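6 September 2022

Wash test on the replica jerseys, second round. Picking up from the August notes, where the heat-pressed numbers on the Talmont blanks started lifting at the corners before we had finished the first set.

Blanks this time: Talmont (same lot as August) and Bailly, both black, 100 percent polyester, men's large. Number film is the Mallotus matte white on all of them. Six shirts from each maker. Half pressed at the old setting, half with a second press after the film cooled. Xinyi did the pressing and marked the inside hem tags O for old and S for second press. Please leave the tags on.

Cycle: cold, inside out, normal spin, hung to dry. We are going to 18 washes. Stopped at wash 6 for the first check.

Results so far:

- Talmont, O: lifting at the lower left corner of the back number on two shirts. Edge can be picked up with a fingernail.
- Talmont, S: all flat. Slight shine around the digits from the second press, visible under the bench lamp and hard to find in daylight.
- Bailly, O: all flat. One sleeve number has a crease that was there before washing.
- Bailly, S: all flat, same shine as the Talmont.

The Bailly knit is smoother on the face, and I think the film just has more to hold on to. The Talmont has the open mesh on the back panel and the glue sits on the ridges. Piroska wants to try the stretch film on the mesh. We don't have any in white, only gold. Could test in gold, since the glue is meant to be the same, but I'd like to see that in writing from the supplier first.

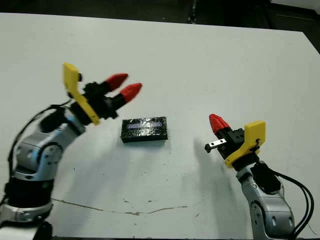
Collar tape. Separate problem. The tape on the Bailly is a shade bluer than the body. It shows most at the back of the neck when the shirt is folded for the bag. Enero has asked for black on black with no visible difference, so either we get the tape dyed again or we cover it with the woven label. A wider label would hide it. Asked Bailly for a swatch of their other tape, no reply yet.

Sizing on the Talmont is also a little short in the body after washing. Did not measure before wash 1, so I can't give a figure. Next set gets measured dry before it goes in. My mistake.

To do:

- Xinyi: press 2 more Talmont with a longer first press, no second press, tag them L
- Piroska: ask about the stretch film in white, minimum order
- Me: washes 7 to 12, then check corners again
- Chase Bailly on the tape

Washed shirts are on the rail by the sink, in tag order. Spare blanks went back in the box under the press.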